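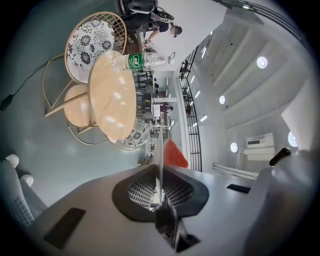 Visit report: Kelmendi water treatment works, Jimunau

September 6, 2020

The Kelmendi works supplies drinking water to Jimunau and the villages on the north side of the valley. It was opened to visitors for one afternoon this month, with places limited and masks required indoors. I joined the second group, led by Dragica Ionescu, who has run the process side of the plant since the filters were rebuilt.

Raw water comes from the river through a side intake with a coarse bar screen and then a traveling band screen. The intake sits on the outside of a bend, where the current keeps the bed clear of silt. In late summer the river is low and fairly clean. Most of the trouble comes in spring, when snowmelt brings fine clay that passes the screens and has to be taken out chemically. Ionescu showed us two glass jars from the April melt, one raw and one settled. The raw sample was the color of milky tea.

From the intake the water is pumped 636 meters to the works through a single steel main. A second main was planned when the plant was built and the wall sleeve for it is still there, blanked off with a bolted plate. If the existing main has to be shut down, the town runs on stored water until it is back.

Coagulant is dosed into the pipe just ahead of a static mixer. The dose is set by jar test every morning and adjusted by a turbidity signal during the day. Flocculation takes place in two tanks in series with slow paddle stirrers, the second turning at a lower speed than the first so that the floc is not broken up as it grows. The water then passes under a baffle into the settling tanks, which have inclined plates. The plates are the original ones. They are hosed down with the tank drained, one tank at a time, and this is done in the fall when demand drops.

The filter hall was the best part of the afternoon. The filters are open gravity beds of sand under anthracite, with a walkway between them, and we were able to watch a backwash from start to finish. The level is drawn down first, then air is blown up through the bed, which makes the surface boil. After that comes a combined air and water stage and a final rinse with water alone. The wash water going over the weir was dark brown at the start and close to clear by the end. Filtering to waste follows before the bed goes back into service. One visitor asked why the anthracite is not carried off with the dirt. The answer is that the rinse rate is held below the point at which the grains would reach the weir, although a little is lost every year and the beds are topped up.

Dirty wash water goes to a holding tank and is settled. The clear part is returned to the head of the works and the sludge is pressed and trucked away. The press, made by Zitgate, was not running. Amra Petkov, who looks after maintenance, had one of the filter cloths laid out for inspection and explained how a pinhole shows up as a fan of gray on the next plate.

Disinfection is by sodium hypochlorite, delivered in bulk. The plant used chlorine gas until the last rebuild, and the old drum room is now a store for pump spares. There is also a UV stage ahead of the hypochlorite, in two parallel reactors with one normally in use.

Treated water goes to a covered reservoir holding 2413 cubic meters, divided by a wall so that half can be emptied for cleaning. Entry is not allowed for obvious hygiene reasons, and we saw only the hatches and the valve chamber. The chamber was cold and very loud.

We finished in the control room and the small laboratory beside it. The control system was supplied by Tratport and covers the works, the intake and the booster stations — the last of these over a radio link that drops out in heavy snow. Residual chlorine, pH and turbidity are measured continuously and checked by hand against bench instruments each shift. I would have liked to see more of the trend data, particularly filter head loss over a full run, but the tour was already late.

Some practical notes for anyone going next time. The stairs down to the valve chamber are steep and open, so wear closed shoes. Parking is outside the gate on the gravel strip. The handout has a useful flow diagram, but it still shows the gas chlorination plant. Ermira Omerović at the front desk keeps the list for the next opening and takes names by phone.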